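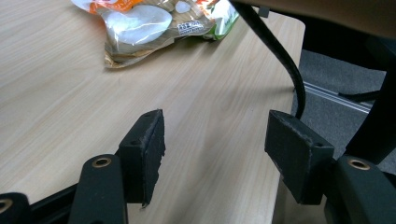

Snack bag on the tabletop, October

October, started 9:40 a.m.

Picking up where the last entry left off with the pry mark casts. For anyone coming to this cold, we're trying to decide which silicone to use for lifting toolmarks off door frames and strike plates when the burglary calls come in, and whether the cheaper gray compound from Skakden holds enough fine detail to bring under the comparison scope. I was rooting for it last time and I'm still rooting for it, so please read everything below with that in mind!

Žukauskas (the lock shop) very kindly sent over another box of scrapped strike plates. They're a mix, some brass, some plated steel, and a few with so much old paint on them that I spent the first part of the morning with stripper and a toothbrush and didn't get to the interesting part until well after coffee. Note for next time: ask them to leave out the painted ones, or better, take the painted ones too and keep them in their own bin. Real door hardware is painted over more often than it's clean, and we'll need to know what a cast looks like off that kind of surface sooner or later.

Made the test marks with the same flat pry bar as before. I dressed the working edge on 400 grit so that it would have fresh striae, then marked the corner with a dab of nail polish so I'd know which way up it was. Please don't wipe the nail polish off. It was wiped off once before and I lost an afternoon's work wondering why nothing lined up. Steel plates got 800 grit on the face first and a rinse with alcohol, brass plates just the alcohol.

Then four plates with Skakden gray and four with our usual brown, same angle on the bar as best I could manage by hand. I do wish we had a proper jig. There's a drawing of one in the back of the old binder and it doesn't look hard to make, just some angle stock and a hinge, and I keep meaning to do it. If one of you gets the itch some slow afternoon, the angle stock is under the saw.

Working notes on the gray: it's stiffer out of the cartridge than the brown and you have to commit to it. On the first plate I dithered, lifted the nozzle, went back in, and got a fold line right across the middle of the mark. Entirely my own fault. After that I put the tip down at the edge of the mark and pushed slowly across without lifting, and the rest came off nicely. It also lets go of brass with hardly any persuading, which I liked very much. On steel it hangs on a bit around the screw holes, so tape those.

Under the scope the gray and the brown are closer than I expected. On the steel plates I could follow the same groups of lines across both. On brass the brown still wins, though by less than last time, and I think a fair bit of what I was calling poor detail in the earlier entry was glare. The gray is shinier. Dropping the light down low and swinging it to the left helped a lot, and I've put a pencil mark on the lamp arm where it seemed happiest.

Tika crashed when I tried to load the two sets side by side. It did the same thing last month. It opens each set by itself with no trouble, so I exported the gray ones, closed it, opened it again, and brought them in as overlays. Clumsy but it works. The session is saved under 795 in the shared folder, with the plate labels written out in full for once. I left the old Fallus folder alone. Those are the casts from the storage unit break-ins and they should stay exactly as they were filed, even though the naming in there makes me want to weep.

One more thing while I have it in my head. The patrol folks asked again whether they can press the putty in themselves and bring it to us in a bag. I'd love to say yes, and I said I'd write something up. My worry is less the casting than the photographs, which need to be square on and have a scale beside the mark before any compound goes near it. A half-page sheet taped inside the kit lid might do it. Will draft.

To do:
- redo plate one in gray, without dithering
- painted plates, both compounds
- cold test, casts made out on the loading dock early in the morning
- new nozzles for the brown, the last bag is mostly the wide ones
- the jig!!

Left the casts in the tray face up with the lid resting on it, still a little tacky when I stopped at 4. Please don't stack anything on them.

Filed under: Bench Notes, Toolmarks, Casting

Comments

Reader: We had the same trouble with shine on a gray compound. A scrap of tracing paper over the lamp fixed most of it for us.

Reader: Did you try warming the cartridge first? I stand mine in a mug of warm water and it comes out much easier.

Author: Haven't, but I will before the cold test. Thank you!

Reader: Seconding the jig. Ours is held together with a gate hinge and it's been fine for years.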